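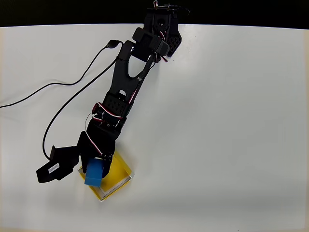 Premier message reçu après la mise en ligne de la partie montage, signé Lemine : « Mon bras Jetix attrape très bien, mais il repose toujours à côté. Je refais les vis ou je refais le réglage ? » Le réglage ! Et c'est la partie la plus agréable du kit, alors allons-y.

Réglage de la dépose, kit Jetix
Mis à jour le 3 janvier 2021

Il vous faut : le bras monté, un petit cube, un bac plat à rebords bas et le logiciel Cinell fourni avec le kit. Comptez 20 minutes la première fois.

1. Bloquer la base
Serrez-la au bord du plateau. Vérifiez ensuite que les câbles gardent du mou quand le bras est tendu au maximum. Un fil de servo qui tire au niveau du coude suffit à décaler la pince de plusieurs millimètres (j'y ai perdu une soirée entière).

2. Enregistrer le point de prise
Amenez la pince au-dessus du cube en mode manuel, descendez, fermez doucement. Dès que le cube ne glisse plus, arrêtez-vous et enregistrez. Serrer davantage fait chauffer le servo pour rien.

3. Enregistrer le point d'approche
Montez de 15 mm au-dessus du fond du bac et enregistrez une deuxième position. C'est elle qui change tout : le bras ralentit ici, se stabilise, puis finit sa descente bien droit. Avec un bac tourné en losange, visez le centre et oubliez les coins.

4. Descendre et lâcher
Réglez la pause à 600 ms avant l'ouverture. Le manuel propose moins, mais sur mon exemplaire la pince vibrait encore un peu et le cube partait de travers.

5. Répéter
Lancez 20 cycles sans toucher à rien. Si la dépose dérive toujours du même côté, corrigez l'épaule ; si elle part dans tous les sens, resserrez les petites vis de la tringle.

Côté matériel, je reste conquis – les platines perforées permettent de tout déplacer sans percer. Seul bémol, la notice, avare en schémas. La boutique Bouvier annonce une version revue pour juin.

Prochaine page : enchaîner deux bacs dans le même programme.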